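Last updated: 2019-09-24

4.2 Grasp point selection on layered textiles

The perception module in Graltevel receives one wrist view per control cycle and returns a ranked list of candidate pinch points. Candidates are scored on edge curvature, local color contrast and the estimated free height above the layer underneath. In the Flosden planner the top candidate is passed on only if a collision-free approach exists for both fingers. Drawers make this test strict, as the side walls remove most low approach angles.
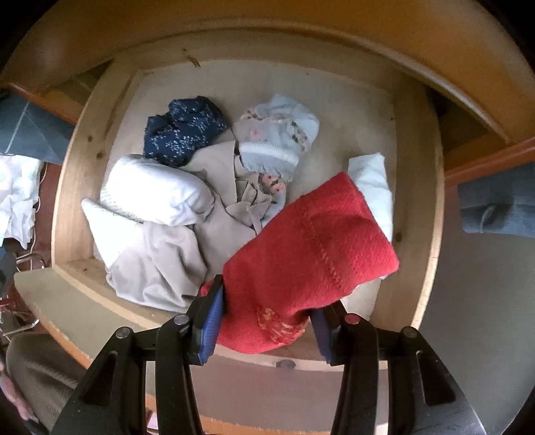 Figure 3. Pinch grasp on the near edge of a red knitted cloth in an open wooden drawer. Other folded and crumpled textiles lie in the drawer.

Scoring weights were fitted on 498 labeled views and then held fixed. A further 241 views were kept for testing, with no drawer shared between the two sets. Labels mark the contact line of the pads and the item being grasped. Where one garment drapes over another, the boundary was drawn by hand following the rules of Holloway (Appendix B).

The lens model has a large effect on the result. Without correction, straight drawer walls appear curved and the planner rejects valid approaches close to them. We therefore undistort contact points only, leaving the image itself in its raw form, and project them through the calibrated model at planning time. The projection step is limited to 2000 points per cycle and runs in 6 ms.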